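## 실습 2 준비: 원심분리 튜브랑 랙 다루기

지난 시간에 나온 질문이 거의 다 튜브 얘기여서 오늘은 이것부터 할게요. 우리가 쓰는 건 투명한 코니컬 튜브, 바닥이 뾰족해서 혼자서는 못 서는 그 튜브예요. 뚜껑은 돌려서 잠그고, 옆면 눈금은 큰 줄이 1 mL 단위입니다.

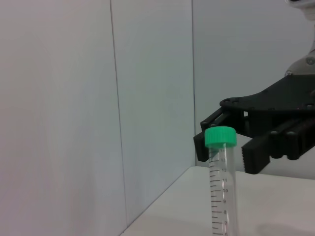

눈금은 꼭 눈높이에서 읽어 주세요! 위에서 내려다보면 값이 달라져요. 저도 학생 때 이걸로 한 번 크게 혼났답니다. 오늘은 9 mL까지만 채울 거예요(더 넣으면 나중에 섞을 때 고생해요).

### 자리 잡기

301호는 작업대가 흰색이라 시약 한 방울만 튀어도 금방 보여요. 시작 전에 한 번 닦고, 가방이랑 외투는 뒤쪽에 두세요.

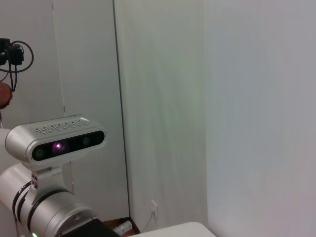 장갑은 자리에 앉기 전에 끼고, 이름표는 튜브에 **먼저** 붙입니다. 뚜껑에만 쓰면 바뀌었을 때 답이 없어요.

### 랙에 꽂기

- 뒷줄부터 채우고 앞줄은 비워 두기
- 튜브는 똑바로 세워서 끝까지 넣기
- 뺄 때는 위로 곧게, 옆 튜브 안 건드리게

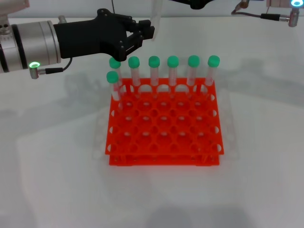

원심분리기는 3000 rpm으로 맞추고, 마주 보는 자리에 같은 무게로 넣는 것 잊지 마세요. 짝이 안 맞으면 물 채운 튜브를 쓰면 돼요. 기기 예약은 Naheed Janjua 조교님께, 결과표는 실습 끝나고 저한테 바로 주세요.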